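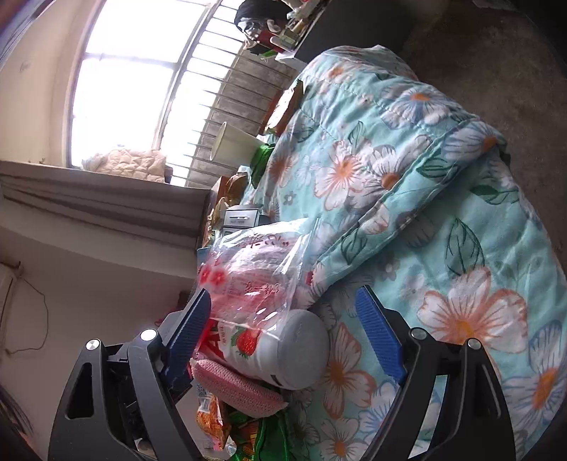
A floral quilt and some things on it.

Gate Nineteen
3 min read

They fired Cristóvão Vieira on a Monday, before the first bank of flights went out. Security supervisor at Camudau airport, 13 years. Two guys from HR and a cardboard box already taped at the bottom. They'd taped the box for him. He kept thinking about that.

"Is this about the passenger," he said.

It was not about the passenger.

The passenger was all over the news that week. Big man, missed connection, wouldn't get off the jet bridge at nineteen, and three of Vieira's officers put him down on the carpet while a lady filmed it. Vieira had been waiting for that one. He had a statement ready in his jacket. He'd practiced it in the car, out loud, at red lights.

"It's the lost and found," the younger one said.

Vieira sat down.

So. The lost and found at Camudau was run by an outfit called Pullport, on contract, $900 a month for a cage, a clipboard and a kid named Sampaio who slept. Things came in. Laptops, watches, one time a trombone. Ninety days and whatever nobody claimed went to auction. Supposed to go. Vieira signed the sheets. He signed them standing up, usualy, with a coffee in the other hand.

"207 items," the younger one said. He turned the sheet around so Vieira could see. "Signed out to Fasance. Do you know what Fasance is?"

"The auction people."

"There's no auction people. It's a storage unit off the highway."

Vieira looked at his own signature. Over and over down the page, getting lazier. By the bottom it was a line with a bump in it.

"Who rents the unit?"

They looked at each other. The older one finally talked. "We were hoping you'd tell us."

He thought of Sampaio asleep with his sneakers up on the desk. New sneakers. Always new sneakers, come to think of it. And the envelope at Christmas, the one Vieira figured was from the whole crew. $1,000 in twenties, no card. He'd bought his daughter a bike. He'd told everybody what great people he worked with.
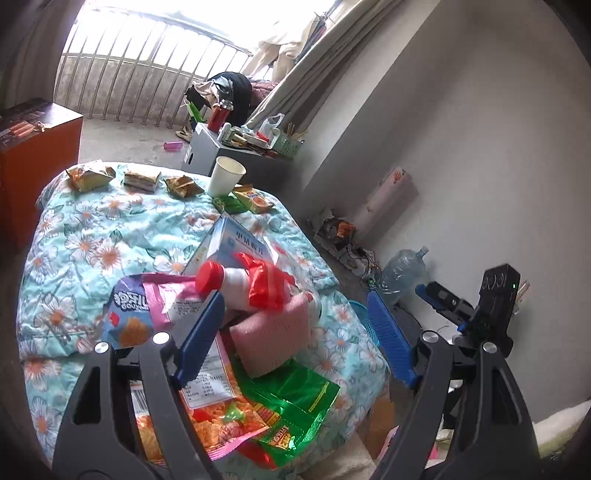 "I want to call somebody," he said.

"You can call from outside."

They walked him down the concourse the long way, past the pretzel stand, past nineteen. Carpet still had the tape on it. The three officers were there, all three, on shift, in uniform. Paid leave was over already. One of them lifted a hand and then saw the box and put it down again.

Nobody filmed.

At the curb it was still half dark. He took the statement out of his jacket. It was a good statement. We hold ourselves to the highest standard, it said. He'd gone back and forth on highest.

His phone buzzed. Number he didn't know.

"Mr. Vieira?" A man, slow, a little hoarse. "You don't know me. I'm the one from the carpet."

Vieira stood there with the box on his hip.

"I left a bag with your people that night," the man said. "Brown bag, one strap. Your kid at the cage says it went to auction. That's not even a week – how's it go to auction in a week?"

A shuttle pulled up, opened its doors, waited. The driver looked at him.

"Sir? You still their?"

"I'm here," Vieira said. He put the box down on the curb and found a pen. "Tell me what was in it."

Comments (3)

dockside_ray: The pre-taped box. Had that happen to me, different airport. Good one.

Marnie: wait so is Sampaio behind it or is he just asleep?? need part 2

tollbooth: "their" should be "there" near the end. Otherwise liked it a lot

More short fiction
The Night Dispatcher
Two Keys for Unit Nine
What the Baggage Handler Heard
Standby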